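4. What Readers Write at a Tour Stop

4.1 Material

The comments examined in this section come from 4 virtual book tours run by Purkum, a small tour service that places mystery and light crime titles with hobby bloggers. All of the tours were for books in the Nindiswood series, which kept the genre, the author and the cover style the same across the material. Together the tours made 51 stops. A stop is a single post on a single blog, published on the day given in the tour schedule, and it takes one of the forms described in Section 3: a review, an author interview, a guest post, a short extract, or a bare announcement (called a "spotlight" by the bloggers themselves).

We saved each post with its comments two weeks after the tour ended. Comments left later than that were not collected. From the full set we took the first 1000 comments in order of posting, after removing replies by the blog owner, replies by the book's author, and obvious spam. A random 300 of these were then coded by hand.

The unit of coding was the whole comment. Where a comment did two things at once — thanked the host and asked about the next book, say — it was given both codes. Splitting comments into sentences was tried in November and dropped. Many of the comments are a single unpunctuated line, and the two coders could not agree on where one sentence stopped and the next began.
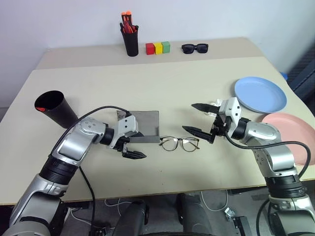 4.2 The entry form and the comment box

Each tour offered a giveaway through Shirazi, an entry form that the blogger pastes into the bottom of the post. The same form appears at every stop of a tour, and an entry made at one stop counts for the whole draw. Most forms in our material gave entries for following the author, following the host blog, and leaving a comment. The comment entry could usually be claimed once per stop, so a reader who visited every stop could collect more entries than one who visited only the first.

This arrangement matters for how the comments should be read. A comment may be written to the author, to the host, to other readers, or simply to meet the condition on the form. In practice these are hard to tell apart. "Sounds like a good read, thanks for the chance" is polite to the host, mentions the book, and would satisfy the form. We coded such comments as "general" and did not try to guess at what the writer had in mind.

A second group of comments, coded "specific," referred to something that could only be known from the post or from earlier books in the series: a character, the setting, a question the author had answered, a recipe printed at the end of an extract. The line between the two codes was drawn strictly. A comment that named the title of the book but nothing else stayed in the general group, as did a comment on the cover, which was shown at every stop.

General comments were the larger group on spotlights and reviews. On interviews and guest posts the specific comments outnumbered them. We had expected reviews to draw more detailed responses than they did. One likely explanation is that few visitors had read the book at the time of the tour, as most stops fell in its first week on sale, and a review leaves a person who has not read the book with little to answer. An interview about how the author names her characters can be answered by anyone with a pet or a middle name.

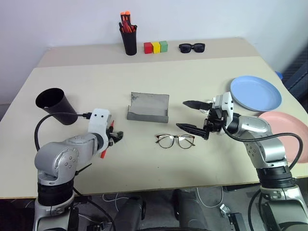 4.3 Returning commenters

A number of display names appear at many stops of the same tour. It would be easy to treat these people as collectors of entries and set them aside, and an earlier draft of this study did so. We no longer think this is right. Several of the most frequent names also wrote some of the longest comments, including a few exchanges with the author that ran over more than one stop. One reader asked at an early stop whether the village of Ullent, where the series is set, was based on a real place, got an answer there, and picked the matter up again at a later blog where the author had posted about drawing the map.

Other returning readers pasted the same line at each stop, sometimes with the host's name changed and sometimes with the wrong host's name left in. Both habits can be found in one person. Position in the tour seems to count for something here: identical comments were more common toward the end, when the posts themselves had begun to repeat the same blurb and the same author biography.

Display names are a weak way of following people. A reader may sign in through different accounts on different blogging platforms, and common first names may belong to more than one reader. We merged names only where the spelling and the profile link both matched, which means the amount of return visiting is likely to be understated.

4.4 What the hosts ask for

Nearly every post in the material contains a request for comments, and the wording varies. Some hosts use the sentence supplied by Purkum, which asks visitors to leave a question or comment for the author. Others add a question of their own, such as whether the reader prefers a cat or a dog in a mystery. Added questions were answered. Even visitors who wrote nothing else tended to write "cat" or "dog," and these replies were coded as specific under our rule, though they say little about the book.

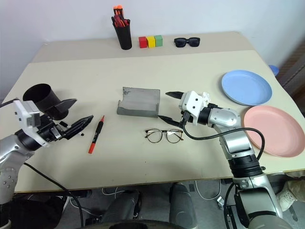 The placing of the request also differed. Where it stood at the top, ahead of the blurb, it was often followed by a reminder that the review would appear on a later date. Such posts draw comments on one page while the host's opinion of the book is published on another, and the second page usually had fewer comments than the first. Reviews posted in this way were counted as separate posts outside the tour and do not form part of the 51 stops.

The saved pages were last checked against the live blogs on Jul 29, 2026. Some of the posts had by then been taken down or had lost their comments in a change of platform. Our saved copies were used for these, and the coding was left as it stood.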